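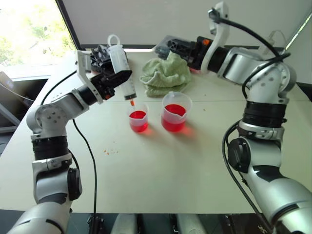

When I was nine, I wanted to be a train driver or a person who eats cheese for a living. I did not want to measure red liquid. I didn't know that was a job! But it is, and I did it for years, and now I share it with a robot that has two arms. So let me tell you how that works, and what it's like to be a grown-up whose job got changed by a machine.

My name is Nathalie Jacobs and I work at a company called Leleo. We make the colors that go into other people's things. If you've ever had a bath bomb that turned the water pink, or a bar of soap shaped like a strawberry, somebody had to decide exactly how pink and exactly how strawberry. That somebody might have been me (or Milan, who sits next to me and likes everything a bit too orange).

What we do all day

Say a soap maker calls and asks for a red. You'd think red is just red, right? Go and find three red things in your house and put them side by side. I bet they don't match. One is a tomato red, one is a brick red, and one is the kind of red your face goes after running.

So we make a lot of tries. We call each try a sample. For one sample you take some strong color, which we call the stock, and you measure a bit of it into a smaller cup called a beaker. Then you add water or oil, you stir, you look at it, and you write down what you did. Then you do it again with a tiny bit more color. And again. And then the soap maker says, "Lovely, but could it be a little warmer?" and you start over.

The tool for measuring is a syringe. I don't mean the kind with a needle. Ours is a fat plastic tube with a soft tip. You may have had medicine out of something like it when you were little. You pull the handle up and the liquid goes in, you push the handle down and the liquid comes out. There are lines on the side so you know how much you've got.

Pulling and pushing a syringe is fun. I'd say it's fun for the first twenty minutes. After a whole morning of it, my thumb used to hurt so much that I opened my lunch box with my elbow.

Along came Flerberg

Our boss, Griet Mulder, told us in January that we were getting a robot. I'll be truthful, I was not happy. I went very quiet, and I'm not a quiet person. I thought, well, if the robot measures the color, what do they need Nathalie for?

Maybe you've heard grown-ups worry about that too. It's a fair thing to worry about. In some places a machine comes and there really is less work for people afterward. I asked Griet straight out, and she said all of us were staying, but our days were going to look different. I believed her, mostly. I still checked my email a lot that week.

The robot is called Flerberg. It isn't a robot like in a movie, with a face and a voice and feelings about things. It's a pair of arms. Each arm has joints that bend, a bit like your shoulder, your elbow and your wrist, and at the end there's a gripper. A gripper is the robot's hand, except that it doesn't have five fingers. Try this: put your hand inside a sock so you can only pinch. Now pick up a spoon. That's how Flerberg goes through life.

How does a pair of arms know what to do?

This was my first question as well. The answer surprised me, because part of it was me.

Flerberg doesn't know what red is for. It has never had a bath. What it has is a computer, and the computer needs to be shown how a job goes. So a man named Hendrik Wuyts came over from Fekitz, the company that helped us set everything up, and he asked me to do my measuring very slowly while he took notes. How do you hold the syringe? Straight up, or leaning a little? Where do you look? When do you stop pushing?

I had no idea! My hands knew, but I'd never asked them. Think about tying your shoes. You can do it without thinking, but try telling a friend on the phone how to do it, step by step, with no showing. Go on, try it tonight. It's terrible. That's what I did for 2 weeks, with red liquid.

After that we guided the arms through the movements, lots and lots of times. Pick up the syringe. Hold it over the beaker. Bring the tip down, but don't bang it on the bottom. Pull the handle gently. If you pull too fast you get air bubbles, and a bubble takes up space where color should be, so your sample comes out too pale.

Some things we thought would be hard were easy. Holding still, for one. I can't hold my arm out for long before it starts to wobble (can you? time yourself!). Flerberg doesn't get tired arms. It doesn't get bored either, or start thinking about soup.

And some things we thought would be easy were hard. Towels were awful. A cup stays the same shape when you pick it up, so a robot can learn what a cup is like. But a towel is a different shape every time you drop it. You can grab a corner, a fold, or a great big bunch from the middle, and it flops about however it likes. You've been handling blankets since you were a baby, so you don't even notice how clever that is. Well done, you.

See-through things are tricky as well. A robot that uses cameras has to work out where the edge of a beaker is, and when the beaker is clear, it sees the table right through it. If you've ever walked into a glass door, you know the feeling.

What I do now

I come in at eight in the morning and the first thing I do is decide. I read what the customer wants, and I make a plan for which samples we'll try. That part used to get squeezed into the end of the day, when I was tired and everything looked brown to me. Now it gets the best part of my brain.

Then I set out the beakers and the stock, check that the towel is where it should be, and start Flerberg off. While it measures, I look at the samples we already have. I hold them up by the window, under a lamp, and in the dark corner by the coat rack, because a color changes its looks depending on the light. A robot can measure a color with a sensor, and we do use one of those. But it can't tell me that this red makes you think of cherry candy and that one makes you think of a scraped knee. Nobody buys scraped knee soap.

I also fix things when they go wrong. And they do go wrong! Once the syringe was gripped a little too low and came out of the gripper sideways, and I had red dots on my shoes until spring. When something like that happens, I press the stop button first, always, and only then do I go near the arms. That's our biggest rule. A robot arm doesn't know you're there unless somebody has taught it to notice, so you never reach in while it's moving, not even for a second, not even if you're quick.

Is it better?

I asked everybody at our lunch table for this page, so you don't only get my opinion.

Milan Van Rooij says yes, because he gets to try many more oranges. He also says he misses the quiet of measuring. He used to put his headphones on and pour and let his mind wander, and now he has to think about things nearly all the time, which makes him more tired in his head and less tired in his hands.

Riet Peeters, who has been at Leleo longer than any of us, says it's better for her wrist and worse for her patience. She could do a sample faster than Flerberg can. That's true, I've seen her do it, she's like lightning. But Flerberg can carry on while she's having her sandwich.

Griet says what she likes is that the samples match each other better. When 3 people measure, you get 3 slightly different ways of measuring, and she used to have to guess who'd done what.

And me? My thumb doesn't hurt anymore. I've learned a whole new set of words, and I'm taking a course called Fiadzo where I'm learning how to teach Flerberg new jobs myself, without having to call Hendrik. I'm slow at it. There's a lot of homework, and yes, grown-ups moan about homework too. But last month I taught it to put a beaker down on a new spot on the table, a little to the right of the old one, and I was so proud I told my mother on the phone. She said, "It puts down a cup?" Yes, Mom. It puts down a cup.

Something to try at home

You can do my job in the kitchen if a grown-up says it's okay. You need food coloring, water, a clean medicine syringe without a needle, and 2 clear cups. Put a towel down first, because food coloring stains.

Make one cup of strong red water. Now use the syringe to move some of it into the second cup, and fill up the rest with plain water. Write down how much red you used. Then pour the second cup out and try to make exactly the same pink again.

When you've done that, ask somebody to be your robot. They can only do precisely what you say, and they can only pinch. "Pick up the syringe" isn't enough, because they'll ask you where, and how hard, and which way up. Keep the towel close by.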